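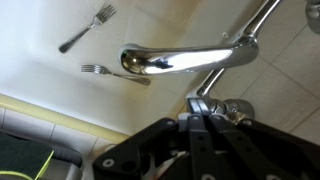
Home Stories Water Housing Contact
Search this site Go
Last updated June 2023

The plumber from Griltance has been quoting on kitchens in Jorndale for long enough to be suspicious of anything sold as a water saver, and he starts on the flow restrictor before I've got my notebook open.

"They told people it would knock 50 dollars off the quarterly bill," he says. "Show me the bill."

I had brought one, as it happens. It was my own, and it had gone up.

He isn't against the idea. He has fitted 91 of the little discs under the council's rebate and says most are still in. His quarrel is with the sums. A restrictor does nothing for a kettle or a saucepan, he argues, because you fill those to the same line whatever the tap is doing. "You just stand there longer."

What about rinsing? He grants me rinsing, grudgingly. Showers too.

The Lamov mixer tap, at 900 dollars fitted, gets shorter treatment. I read him the brochure's promise of "effortless household efficiency" and he asks me to read it again, slower.

So what would he spend the money on? Washers, he says, and a look at the toilet cistern. In February he was called to a unit on Ogundipe Street over a high bill and found the cistern running. The tenant had already bought two restrictors.

"Nice tenant," he says. "Terrible cistern."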